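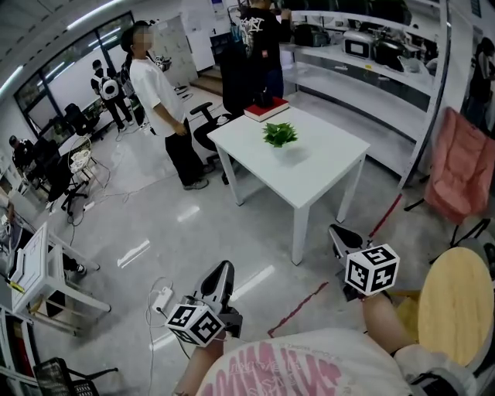

# 交信を身につける 小規模飛行クラブの無線訓練

自家用操縦士を目指す訓練生にとって、操縦そのものより管制官との交信が大きな壁になることは少なくない。機体の姿勢を保ち、周囲を見張り、次の旋回に備えながら、聞き慣れない早口の指示を正確に復唱する必要がある。飛行クラブ「バヴェント」が6月に始めた地上無線訓練課程は、この壁を飛行時間の外で越えさせることを目的としている。

課程は全12回で構成され、1回の受講者は7名までに限られる。訓練生は各自の席でフライトシミュレーターを操作し、別室の教官が地上管制、飛行場管制、進入管制の役を順に受け持つ。前半は場周経路の離着陸と地上走行の指示、後半は管制圏の通過や目的地変更の要求といった、状況判断を伴う交信を扱う。

主任教官の野村颯太氏は、訓練生の誤りの多くは用語の知識不足によるものではないとみている。「規定の用語は大半の訓練生が暗記しています。ところが、予想と異なる指示を受けた途端に、予想していた内容のほうを復唱してしまうのです。滑走路手前での待機を指示されたのに、進入許可を受けたつもりで答える。この種の誤りは、教室で用語集を読み返しても減りません」

このため同課程では、第4回以降、教官が意図的に手順を変える。離陸直前に滑走路を変更する、場周経路の途中で旋回待機を求める、他機への指示を続けて送信し割り込む間を与えない、といった場面である。訓練生は聞き取れなかった場合に再送を求めることも評価の対象となり、曖昧なまま復唱した場合は減点される。

受講者の一人であるマトヴィー・クラフチュク氏は、単独飛行を終えた後にこの課程へ参加した。母語ではない言語での交信に不安があったという。「最初の2回は、送信ボタンを押してから文を考えていました。今は押す前に、相手、自分、位置、要求の順に頭の中で並べます。実機でも、送信が短くなったと教官に言われました」

運営面の課題も残る。管制役を務められる教官は限られており、開講は月に数回にとどまる。クラブ代表のオルネッラ・リナルディ氏によれば、受講を待つ会員は現在20名に上る。近隣のボストビー飛行場を拠点とするクラブとの共同開講が検討されているが、両者では使用するシミュレーターの機種設定が異なり、教材の統一には時間を要する見通しである。

また、地上での訓練は飛行時間として記録されるものではない。課程を修了した訓練生にも、実機での交信に移る際には教官の同乗が求められる。エンジン音や乱気流、視程の変化が加わる機内では、地上で滞りなく交信していた者が言葉に詰まることもある。野村氏は修了後の最初の飛行を、交通量の少ない時間帯に設定するよう指導している。

クラブでは、各回の交信を録音し、訓練生本人に書き起こさせる課題も取り入れた。自らの送信を文字にすると、不要な間投詞や呼出符号の脱落が一目で分かる。書き起こしは次回の冒頭で教官が確認し、同じ誤りが続く場合は該当する場面をもう一度行う。

次期課程の受講申込は、バヴェント事務局の窓口で受け付けている。対象は学科講習を修了した会員で、実機での飛行経験は問わない。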